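# How to start seeds in paper cups

I live in Irkcombe, where the last frost comes late, so my tomatoes and peppers begin their life on the windowsill. Paper cups are good for this work. They are cheap, they stand well on a tray, and you can tear them away when the plant goes to the garden.

## What you need

- paper cups, not too small
- seed-starting mix (I use the one from Maltwood)
- a thick needle or a small nail
- a tray with a raised edge
- a pencil

## Preparing the cups

Turn each cup over and make 4 holes in the bottom. Push the needle from the outside to the inside. If the holes are only on one side, the water stays in the other corner, and the roots do not like this.

Before you fill a cup, turn it in your hands and press the seam a little with your thumb. A weak seam will open after two weeks of watering.

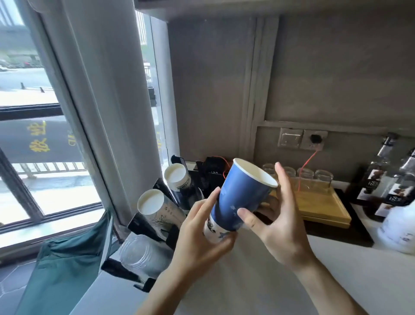

*M. Holub*

Now wet the mix in a bowl until it holds together when you squeeze it. Fill the cups to one finger below the rim and tap them on the table. Do not press the mix hard.

## Sowing

Put two seeds in every cup and cover them with 5 mm of mix. Write the variety on the cup with the pencil - ink from a marker can run when the paper gets damp.

Pour 100 ml of water in the tray and let the cups drink from below. After one hour, pour away what is left.

When both seeds come up, cut the weaker one with scissors. Pulling it out can hurt the roots of its neighbor.

My peppers needed 17 days this year, so please be patient with them. The tomatoes were much faster.

Last changed: 13 May 2020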